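Workshop Floor Forums > Data Collection > Rules and Good Practice

Thread: House rules for hand-held gripper sessions, second draft, please pick holes in it

pinewarbler
Hello all. Some of you saw the first draft of these rules back in October and were very kind about it, and a few of you were less kind and a lot more useful, so I have rewritten most of it. We run recording sessions in ordinary homes with two hand-held grippers per operator, mostly small sorting and tidying jobs, and until now our written guidance was one page taped inside the lid of the Westby case. It said to charge everything and wipe the pads. We need something better before the Lollimholm round starts.

What I have so far, in the order it gets read out:

Walk the room with the householder before any gear comes out of the case. Ask what must not be touched and write it down.
Unplug anything that heats if it is within arm's reach of the work spot, with the householder's okay.
Knives, scissors and glass go out of reach before recording, even if the task is at the other end of the counter.
One task, one container, one surface. No swapping the container halfway through a set.
Keep the fingers closed when walking between spots.
Stop after 5 failed grasps in a row and take a break.
The operator can end a session at any time and does not have to say why.

I would love to hear what you would cut, what you would add, and whether anybody has something better on thin objects. Our batch of sticks and straws was 856 recordings and a lot of them had to be thrown out, which was a sad afternoon for everybody, me most of all.

ledgerline_oh
Good list, and thank you for putting it up where we can all get at it. My one real quarrel is with the scissors rule. If the point of going into homes is to record homes, then every time you clear a counter you are recording something a little less like a home. I would much prefer "nothing sharp inside the work area" and leave the rest of the room the way people live in it. The operators I train start tidying the minute they hear a rule like yours, and by the end of the morning the place looks like a furniture catalog.

pinewarbler
That's fair, and I went back and forth on it. I worry about the reach across, when somebody leans over the counter to get a dropped piece with a gripper in each hand and can't feel what their forearm is sliding over. Would you accept "nothing sharp within reach of the operator, standing or leaning"?

ledgerline_oh
I could live with that. Though in a small kitchen that's the whole kitchen!

moth_and_bracket
Chiming in from the safety side, where I spent a good many years before I ever saw one of these grippers. I think you have two kinds of rule mixed together and it would help to pull them apart. There are the ones that keep people from getting hurt (heat, blades, cords, stopping when you're tired) and the ones that keep the recordings usable (one container, closed fingers, what to do with thin objects). When they sit in a single list people treat them all as equally bendable. Somebody sees a friend swap a container with no harm done and the next week they are working beside a hot pot.

Put the first kind on its own page and make it short. That page gets followed to the letter. The second kind can be longer and can have "usually" in it.

pinewarbler
Oh, I like that very much. Two pages it is. I will move the break rule to the safety page too, as sore wrists are how most of our bad days have started.

gristmill77
I am going to be the grump here and say that stopping after failed grasps is a terrible rule for anyone collecting real attempts. Failures are worth having. We kept 756 of ours on the Zovton job, tagged them properly, and they got used more than the clean ones did. If you tell people to stop, they'll start picking the easy piece every time so they never hit the limit, and you will never know they did it.

moth_and_bracket
You can keep the failures and still take the break, surely? The draft doesn't say to delete anything.

gristmill77
It doesn't say to keep them either, and if it isn't written down, people delete them. I've watched it happen on three different crews. Write "keep and tag all failed attempts" and I will withdraw my grumbling - most of it anyway.

pinewarbler
Adding it word for word. And you are right that ours got thrown out when some of them should have been tagged, so that sad afternoon was partly my own doing.

quillback
Long-time reader, and I mostly do the thin-object work, so I will try to answer that part of the question. I have done over 1,516 picks with sticks, skewers, straws and the like, and these are the habits I'd put in writing.

Hold the stick between the pads and squeeze only until it stops turning. People squeeze far too hard at first, and then the stick rolls out sideways and they blame the pads.

Lift straight up until the bottom end clears the rim, and only then move across. If you move across early the end catches and the whole bundle shifts, and your next pick starts from a different pile than the one you described in your notes.

With two grippers going, decide out loud which one is picking and which one is waiting. The waiting one stays off to the side. I know it feels silly to say "left picks, right waits" in somebody's kitchen, but after a few rounds it's like breathing.

Gloves, if you wear them, should be the same pair for the whole set. We use knitted ones in the colder houses and I have never had trouble with them on the handle, but somebody on the Ntuli crew swears they make the trigger feel mushy, so try yours before you commit.

ledgerline_oh
Do you tie the bundle or leave it free in the container?

quillback
Free, always. A tied bundle is a different task and should have its own name in the log.

gristmill77
Agree on naming, disagree on "always." A rubber band halfway down gives a new operator a fighting chance in the first hour. Log it as a training set and keep it separate.

quillback
As a training set, sure, I can go along with that. I just don't want to find one in the middle of a regular set again, as I did in the spring.

pinewarbler
This has been so helpful, thank you, everybody. I have rewritten the pages with your changes, and I am pasting the part on thin objects and the part on the room below. The safety page will go up separately once moth_and_bracket has had a proper look at it. Please keep the comments coming, and if your crew already has written rules of its own I would be very glad to read them, however scruffy.

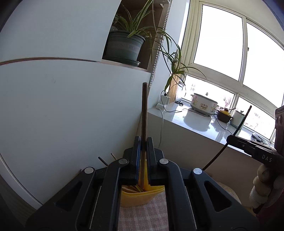 SECTION 2: THIN OBJECTS AND THE ROOM

2.1 Sticks lie free in one container. The container stays the same for the whole set, and so does the cloth or mat under it.

2.2 Close the fingers on the stick and squeeze until it stops turning. In the picture one thin brown stick is held upright between the two fingers, with the yellow container behind and more sticks lying in it. Lift straight up before moving across.

2.3 Say which gripper picks and which one waits. The waiting gripper comes in from the side and keeps clear of the picking one.

2.4 Look along the counter as well as at the work spot. The one in the picture has a slow cooker, a rice cooker, black cords looping across and a small pair of scissors, and every one of those belongs on the walk-through sheet. Heating appliances within reach are unplugged with the householder's okay. Anything sharp within reach, standing or leaning, is moved.

2.5 Plants, cushions and other household things stay where they are unless the householder asks for them to be moved.

2.6 Keep and tag all failed attempts. Take the break anyway.

ledgerline_oh
2.5 makes me happy. Thank you for that. A spider plant trailing down by the window is just what I meant about leaving a room the way people live in it.

moth_and_bracket
On 2.4, I would add cords as a separate line and say they get pushed to the back of the counter, away from the front edge. A gripper has a lot of corners on it and a loop of cord is a very easy thing to hook. Otherwise it reads well to me.

gristmill77
2.3 is too soft. "Keeps clear" means something different to every person holding one. Give a distance.

quillback
I wouldn't. In a tight spot the second one has to come in close or you can't hand over at all, and then people will be breaking your rule from the first minute. Say "no contact between grippers except in a handover" and be done with it.

gristmill77
Then define handover.

pinewarbler
I'll take a run at defining it tonight and post it here. Cords are going in as 2.7 for now so that I don't have to renumber everything.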